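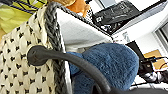
Fig. 1. Panier tressé, doublure blanche, peluche bleue.

Pirkdale : rangement de jouets et d'objets souples

Fiche du jeu de données, version de septembre
Rédaction : Natália Kollár
Relecture des annotations : Oda Rustad

Contenu

Pirkdale regroupe 176 séquences de rangement dans une pièce à moquette sombre. Les objets sont des peluches, des textiles, des sachets et de petites boîtes. Deux rangements reviennent dans le jeu : un panier tressé à doublure claire et un chariot à étagères grillagées. Chaque séquence porte une consigne écrite, une étiquette de début et une étiquette de fin.

Les séquences sont réparties en 12 dossiers. Les numéros ne suivent pas l'ordre de tournage. Le dossier 7 a été scindé après relecture et ses fichiers gardent l'ancien préfixe (jarkurgate_).
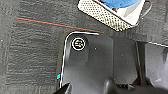 Le champ « surface » désigne le support sur lequel un objet est posé au début de la séquence. Trois valeurs sont admises : sol, panier, étagère. La valeur « sol » couvre toute la moquette, y compris les zones traversées par un trait de couleur ; la fine ligne rouge orangé doublée de bleu-vert n'est pas annotée comme un objet et ne délimite aucune classe. Un objet à cheval sur deux supports reçoit la valeur du support le plus bas. Les cas douteux sont marqués « indet » et comptent pour 19 entrées.

Chariot

Les niveaux sont numérotés de haut en bas, de N1 à N4. Un article suspendu à la structure est rattaché au niveau dont il occupe la hauteur, même s'il ne repose pas sur la grille. 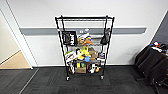 Fig. 3. Chariot noir sur roulettes : N1 vide, N3 le plus chargé.

Les emballages sont annotés par forme (boîte, sachet, sac papier) et par couleur dominante. Les inscriptions ne sont pas transcrites. Lorsqu'un emballage masque plus de la moitié d'un objet, celui-ci reçoit l'attribut « occl=1 ».

Panier

L'étiquette « dans le panier » est posée dès que l'objet touche la doublure et que sa plus grande partie se trouve sous le bord tressé. Un tissu qui retombe à l'extérieur est étiqueté « bord ».

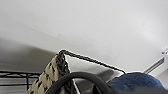

La même règle vaut quand le panier est incliné. On prend alors comme référence le plan de l'ouverture, et non l'horizontale de la pièce. La première passe d'annotation utilisait l'horizontale ; 65 étiquettes ont été corrigées à la main et portent « rev=2 ».

Limites connues

La teinte des bleus varie selon l'exposition. Ne pas s'en servir pour distinguer deux textiles.
Les objets mous changent de contour à chaque prise. Les masques sont fournis par image, sans suivi.
Une seule pièce, un seul revêtement de sol.

Fichiers

consignes.csv : identifiant, texte, dossier
etiquettes.csv : identifiant, objet, surface, niveau, occl, rev
masques/ : PNG, un fichier par objet

Les scripts de lecture se trouvent dans le dépôt Poro, branche akyol. Signaler les erreurs d'étiquette à Oda Rustad, avec l'identifiant de la séquence.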